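**Wanted: one morning packer, Kundum sandwich counter and basket deliveries**

We make sandwiches, we wrap them, we put them in baskets, and the baskets go to people in offices who have forgotten to bring lunch. This has kept four of us employed for longer than any of our families predicted. Since Alcides Taipe moved up to running the kitchen, we have a gap at the packing table, and the rest of us have been filling it badly.

**Hours and money**

Monday through Friday, 5:45 a.m. to 11:30 a.m. Yes, a.m. both times. Pay is $195 a shift, paid every Friday, and you get lunch. You can guess what lunch is. If you would like something other than a sandwich, there is a taco truck on the corner and we won't take it personally, although Walter Bermúdez might.

Start date is the first Monday in March. If you could come in for a paid trial morning before that, so much the better.

**What the job is**

Alcides and Walter do the building. By the time a sandwich reaches you it has its bread, its filling and its lettuce, and all opinions about mayonnaise have been aired. Your part is what happens next:

- Wrap it in clear plastic, tight enough to hold together in the back of a van, loose enough that the office manager at Oltine can get into it without a letter opener (she has mentioned this).
- Check it against the order sheet. Tomato people and no-tomato people are different people and they do not mix.
- Put it in the right basket, the right way around.
- Tag the basket, load the rack, wipe down the table, start the next one.

On an ordinary day we send out 147 sandwiches. On a day when somebody at Bilyk has a "quick all-hands," it's over that, and they will tell us at 9:40.

The baskets deserve a paragraph, because you'll spend more time with them than with any of us. They're round, they're woven, and they were chosen by Siobhán Cronin, who owns the place and who believes that a cardboard box says something unkind about the person who sent it. The customers like them. Offices that order weekly hand back last week's when we drop off this week's, at least in theory. The catch is that a sandwich is long and a basket is round, and these two facts have to be reconciled by hand every single morning.
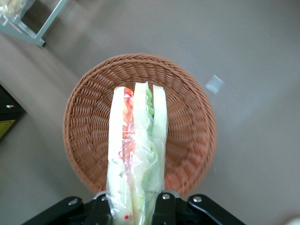

The first one in decides how the others go. Stand it too close to the middle and you'll end up with a gap on one side that fits nothing but a bag of chips, and we don't sell chips. Lay it flat and you lose half your room. We like the filling to show through the wrap, so people can find their own lunch without picking up everybody else's. Everyone arrives at a personal method within two weeks and then defends it for years. Alcides packs clockwise. Walter packs however he feels, and his baskets come out fine, and it drives Alcides up the wall.

**Who we're looking for**

Somebody quick with their hands and awake before the sun. Food experience is nice. We've also done well with a former florist and a man who used to pack parachutes, who was the best we ever had and left us for a job with normal hours.

You need to be able to:

- stand for most of the shift
- lift 45 pounds (bread deliveries, now and then the cheese)
- read Siobhán's handwriting, or get there with coaching
- get yourself here by 5:45, when the buses are not much help — there's free parking behind the building

You need a food handler's card by your first real shift. If you don't have one, we'll pay for the course.

You don't need to like the radio station. It belongs to Walter and it isn't changing.

**What you won't be doing**

Driving. Nilton Ccori drives and is particular about his van. You also won't be on the register, except on the odd morning when the counter line reaches the door and Siobhán looks at you in a certain way.

**The rest of the deal**

Five paid sick days, one paid week off in summer when we close, and the week between Christmas and New Year's at half speed. Aprons are provided and washed here. Bring your own shoes, closed toe, with soles that grip. We had one person try it in clogs.

After three months, if we all still get along, there's a small raise and a key to the back door. The key is a mixed blessing, as whoever has one may get a call when the alarm goes off.

**How to apply**

Come by the counter any weekday after 11, when the rush is done and we can talk like human beings, and ask for Chang-ho Ha. He does the hiring, the ordering and the worrying. Bring a résumé if you have one. If you don't, write your name, phone number and your last couple of jobs on a piece of paper, and print clearly; we already have one Siobhán.

He'll ask you a few questions and probably hand you a sandwich and a sheet of wrap to see how you get on. It isn't a trick. Nearly everyone's first one looks like it was packed in a car, and we've hired several of those people.

Please don't call between 6 and 11. The phone is next to the slicer and we let it ring.

Posted Sat 28 December. The sign stays in the window until the spot is filled.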